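I've been meaning to write up our spring term at the robotics club since March, and every time I sit down with a cup of tea somebody messages me about a loose cable and off I go again. So, a proper post at last, and apologies in advance for the length of it!

Our club project this year is called Mement, and the idea is simple enough to say out loud: get a humanoid to make a bed. We'd spent the whole autumn on blocks and cups at the Fendwood workshop, and I think we'd all got a bit too comfortable with things that keep their shape. Bedding doesn't. It slides and bunches and folds over on itself, and a fingertip that's a tiny bit too high simply misses it. 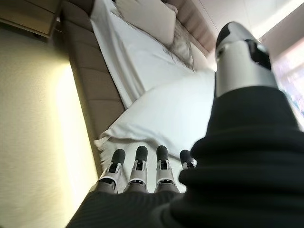
Photo: Edem Nyarko / Fendwood Robotics Club

Getting the hand to the right height above the sheet took us most of a fortnight. Edem wanted to come in flat and slide, and Mawuli wanted to come straight down and pinch, and they argued it so cheerfully that we ended up writing both and keeping a tally on the whiteboard. We gave each approach 24 tries. I won't tell you who won (it was Mawuli) but the slide is still in the code for corners, where it does rather well.

The grip itself was another story. Too gentle and the cloth slips away, too firm and you drag half the bed along with it. We settled on closing the fingers in small steps, with a pause of 500 milliseconds before any lifting, and that little pause did more for us than all my clever ideas put together.

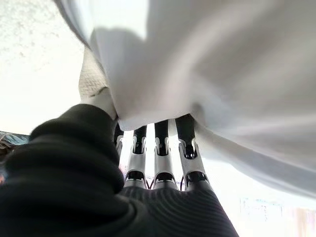 Gertraud Oberholzer wrote in after my last post to ask whether we'd thought of practising on one small piece of cloth before going anywhere near a full-size sheet, as her own students had wasted weeks by starting big. We had not thought of it, Gertraud, and I wish you'd written in January! We've since done a whole evening on pillowcases and the newer members learned heaps from it.

I've asked Nizar to tell the next bit, as he did nearly all of the work on it.
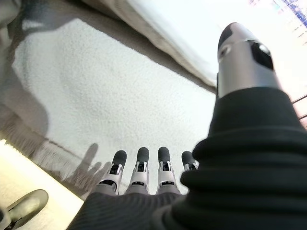
By Nizar Khalaf

Hello, my turn. My job was what the robot should do with its hands between one grab and the next. At first we just sent them back to the start position by the shortest path, and the shortest path kept going through the bedding. Now each hand backs away first, opens, and only then travels. It costs us a little time on every pass, but I sleep better. I logged 41 runs in a notebook, by hand, and Ekow has very kindly typed them all up.

Two hands at once is where we've got to now, and it's hard! One has to hold while the other keeps out of the way, and they each need to know what the other is up to.
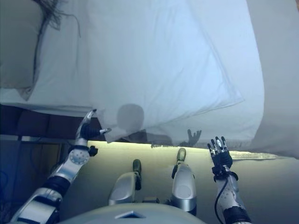 Ekow Kyei reckons we should stop planning the two arms separately and treat them as one machine with a lot of joints, and he's drawn a very long diagram to prove it. I'm nearly persuaded. We'll try it over the summer, starting with pillowcases, and I'll put the diagram up here as soon as I can find a scanner big enough.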